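Home / Pretend Play / Kitchen / Cookware and Food Sets

Bundari Kitchen Play Set, 19 Pieces

Item 131
In stock at the Ramley warehouse

The Bundari Kitchen Play Set puts play food, dishes and basic cookware in one box. It is sold to preschools, libraries and waiting rooms as well as to families, and it works on any low table. No play kitchen unit is needed. The pieces are close enough in size to be used together, so the ketchup bottle can lie on the plate and the food goes into the colander.

The colors are mostly soft greens and blues for the dishes, with stronger reds and oranges for the food.
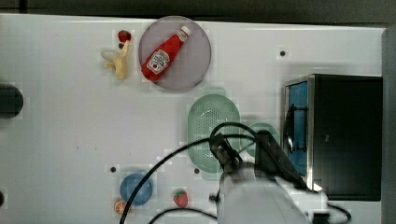
The set can be put out all at once or a few pieces at a time. For one or two children, the colander, a plate and some of the food is plenty to start with. A larger group will want the pan and the oven out too, with space left between them. Children tend to carry the food from one end of the table to the other, so leave the middle fairly open if you can.

What the set includes

Food
The banana has its peel partly pulled back. The strawberry is red with a green leafy top. There is also an orange slice with the segments showing, and a small round red fruit. The remaining food pieces vary with the season's stock, and the list on the bottom of your carton is the correct one for your box.

Ketchup bottle
Red with a white cap and a white label. The cap is fixed and does not unscrew. The bottle is empty and cannot be filled.

Colander
Light green, with small holes all over the bowl. It can be used with water or dry sand. Rinse sand out under the tap before the colander goes back with the dishes.

Frying pan and spatula
The pan is black. The spatula is green plastic with a slotted head. The pan is for play only and must not be put on a real burner.

Dishes
A large plate, a small green dish, a blue dish and a mint green mug. The blue is also sold separately as a replacement, as is the large plate.
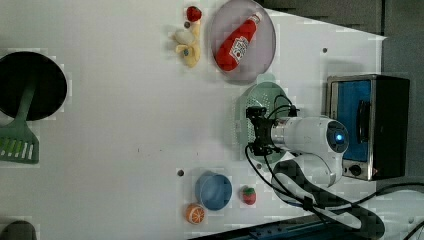

Ketchup bottle on the large plate, with the colander, pan and green spatula

The oven

The oven has a black handle on the door and a black control knob. Its body is 245 mm deep, so check the depth of your shelf before ordering if it will be stored in a cabinet. Stand it on a flat surface with the door facing the child. It should have enough room in front for the door to open all the way without hitting a dish.

The oven does not heat and has no cord. It takes 2 AA batteries for the timer sound, which are not included. The battery cover is on the base and is held with a small screw. If you would like the set to be quiet, leave the batteries out – everything else works the same.

Care and cleaning

Wipe the oven with a damp cloth and dry it right away. Do not put it under water.

The food, dishes, colander and spatula can be washed by hand in warm water with dish soap. Let them dry on a towel before they go back in the box. We do not recommend the dishwasher. The label on the ketchup bottle is printed paper under a clear film, and long soaking will lift the edge of it.

Check the food pieces now and then for cracks or splits. Throw out any piece that has broken, and order a new one from the spare parts list.

Table and storage

Any steady table with a smooth top will do. Customers who want a matching table often choose the Skenska activity table, which comes in white and in two heights. White makes the food easy to find at cleanup time. Skenska tables ship flat in a separate carton and may arrive on a different day from the play set.

For storage we suggest the Nijs open bin in medium. It holds all the food and dishes with the pan on top. The oven does not fit in the bin and needs its own place on a shelf.

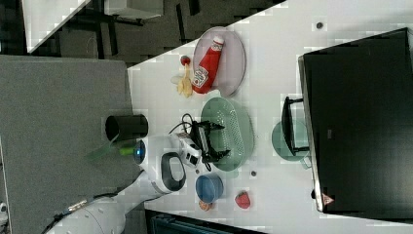 Ordering and delivery

Orders leave the Ramley warehouse within two working days. The set ships in one carton. School and library orders can be paid by invoice, so enter your purchase order number at checkout. More than one set can be sent to the same address for a single delivery charge.

The November delivery of spare plates sold out. New stock is on its way, and back orders are filled in the order they came in.

Unused sets can be returned in the original carton. Spare parts cannot be returned once the bag has been opened.

Page updated 13 Dec 2025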